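Woltateo to Open Textile Repair and Reuse Center in Irkton

IRKTON, April 26, 2021

12 shares | 0 comments

Woltateo, a household textile company, will open a repair and reuse center in the former Hrynyshyn linen warehouse in Irkton. The center will take in worn towels, napkins, bed sheets and kitchen cloths, mend the ones that can be mended, and sort the rest for other uses. It is set to open to the public in November.

The building has stood vacant for two years. Woltateo signed a long-term lease on the ground floor and the loading area. Work on the roof and the electrical system is under way, and the old freight doors will be kept. The upper floor is not part of the lease.

Residents will be able to drop off clean household textiles at a counter on the street side of the building. Items do not need to have been made by Woltateo. Each drop-off will be weighed, and the person bringing it in will get a paper receipt. Those who want their own items mended and returned can pay a flat fee at the counter and pick them up when they get a notice by text message or mail.
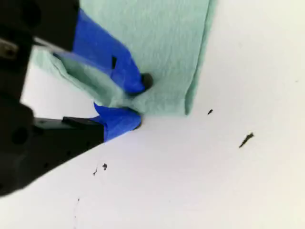
Small holes, loose hems and frayed edges will be handled at the center. Items with heavy stains or large tears will be cut into cleaning cloths and sold in bundles to garages, print shops and restaurants in the area. Anything too thin for that will go to Flekeck, a fiber recycler that turns used cotton into padding and insulation. Flekeck has agreed to collect from the loading area on a regular schedule and will report the weight of each load back to Woltateo.

The center will not accept carpets, mattresses, pillows, shoes or clothing. Clothing may be considered at a later stage, depending on space. Wet or soiled items will be turned away at the counter.

The company ran a smaller version of the service from a storefront in Irkton last year. During that trial, almost 900 households used the drop-off counter. The most common repair was a torn hem on a bath towel, followed by worn corners on fitted sheets. Many visitors asked for longer opening hours and a place to park while unloading. The new site has a short-stay parking area next to the entrance, and the counter will stay open into the evening.

Woltateo expects to hire 60 people for the center, most of them in sewing, sorting and counter work. Sewing experience is welcome but not required, and new employees will be trained on site with full pay. Part-time positions will be available. Applications will open over the summer and will be handled through the company's Irkton office.

A classroom at the rear of the building will be used for evening courses in basic hand sewing, darning and machine hemming. Courses will be open to adults and to teenagers who come with a parent. Materials are included in the price. A full course list will be sent out before the opening.

Local businesses that use large amounts of linen, such as hotels, salons and care homes, can arrange a scheduled pickup in place of the counter service. Pickup is limited to addresses within the Irkton city limits for now. Businesses should contact the company for a rate sheet.

About Woltateo
Woltateo makes and sells towels, table linen and bedding for homes and small businesses. The company is based in Irkton.

Press contact: Woltateo Media Office, Irkton | © 2021 Woltateo. All rights reserved. | Back to top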